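Thread Choice and Knot Holding in Simple Interrupted Sutures
Student project report, Dultwood College, course in materials for health care
Authors: Severyn Hrynyshyn and Arsalan Dhanial. Supervisor: Lorna Niven

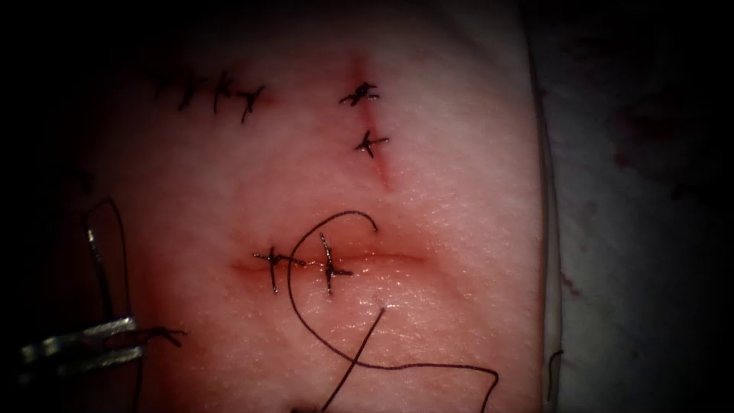

Figure 1. Practice pad with three incisions and dark interrupted stitches.

1. Why we chose this topic

In April our class had a lecture about wound closure, and one question stayed with us after it. The lecturer told us that most of the strength of a stitch is lost at the knot. We wanted to know how much the thread itself decides this, and how much is decided by the person who ties. The literature we could find in the college library speaks mostly about surgeons with many years of practice. We are beginners, so we decided to study knots tied by beginners.

2. Materials

We compared two threads. The first was a braided thread, sold under the name Staltik, and the second was a single-filament thread from the firm Uler. Both had the same stated thickness. The braided one feels soft and stays where you put it. The single-filament one is smooth and a little springy, and it remembers the shape of the packet for a long time. We did not get any support from the sellers and paid for the thread from the course budget.

3. Method

Six students tied the knots. Every knot was a square knot with either three or four throws, made around a plastic tube and then cut off from the tube on the side opposite to the knot. The two free ends were fixed in the clamps of the pull tester in the Tkachuk laboratory, and the ends were pulled apart at a constant speed. A knot was counted as failed by slipping if the tails went through it before the thread broke. If the thread broke first, we wrote down "break".

In total we tied 213 knots. We had to leave out 37 of them, mostly from the first afternoon, when the clamps were damaging the thread. This left 176 knots for the analysis.

4. Results

With three throws, the single-filament thread slipped much more often than the braided one. With four throws the difference became small, and for two of the students it disappeared completely. The breaks were nearly always directly beside the knot – this agrees with what we were told in the lecture.

We also saw that tail length matters. Knots with very short tails slipped even when they looked well made.

5. Weak points of the work

The speed of pulling was lower than we planned, as the tester could not hold the higher speed. All knots were tested dry, and in the body the thread would be wet. Jaime Pacheco from the parallel group suggested to repeat the test after one day in salt water, but we did not have time for it.

6. Thanks

We thank Ihor Levchenko for his help with the clamps, and all students who tied knots for us.

Handed in: 7/31/26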